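Home | News | Projects | Archive

Green building notes, 23/12/2018

Well, friends, what a year it's been, and how lovely that so many of you wrote in after the Rekow retrofit tour in November! We had 36 sign-ups for 9 spots (sorry, we'll book a bigger bus next time), and the folks at Zamero have kindly agreed to walk us through their energy model again, boiler room and all.
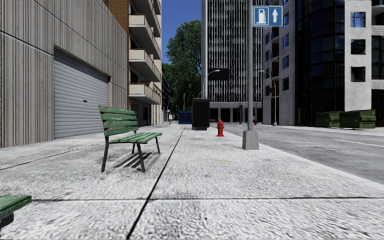

Ellen Marsh, Newsletter Editor

Meanwhile, the Løken certification paperwork is in, all 60 pages of it, so put the kettle on and wish us luck.

Print | E-mail | 9 shares | 2 comments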